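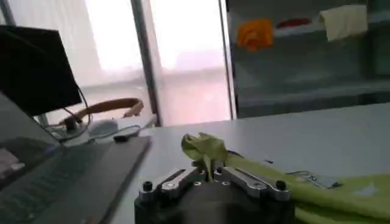
Care of Cotton T-shirts and Light Knitwear

Residents of Osstead House are asked to read these notes before using the shared laundry room on the lower floor.

Brightly dyed cotton should be washed inside out at 40 degrees or below, separately from whites for the first few washes. Fasten zips on other items in the load. Biological powder is suitable for most cotton but must not be used on wool or silk.

Remove garments promptly at the end of the cycle. Shake each one firmly by the hem and smooth the side seams by hand.

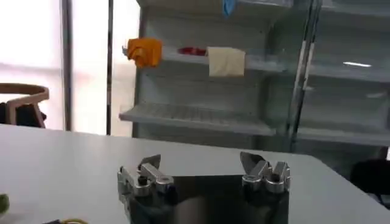 Drying racks are available from 10 in the morning. T-shirts should be hung from the hem, with pegs placed at the side seams. Heavier knitwear is to be dried flat on a towel and turned once. The tumble dryer may be used on its low setting for towels and bedding only.

For folding, lay the garment face down, bring each side to the middle, turn back the sleeves and fold upwards in thirds from the hem. Printed designs should be ironed from the reverse.

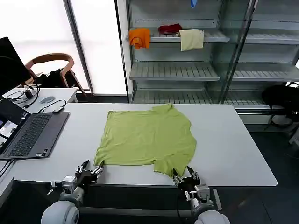

Deirdre Mulcahy writes that folding in thirds leaves a crease across the chest of larger sizes, and that she has had better results by folding in half and rolling from the hem. Either method is acceptable for drawer storage. Rolled garments should not be packed tightly, and damp items must never be put away.

Queries about the machines should be left at the front desk before Friday.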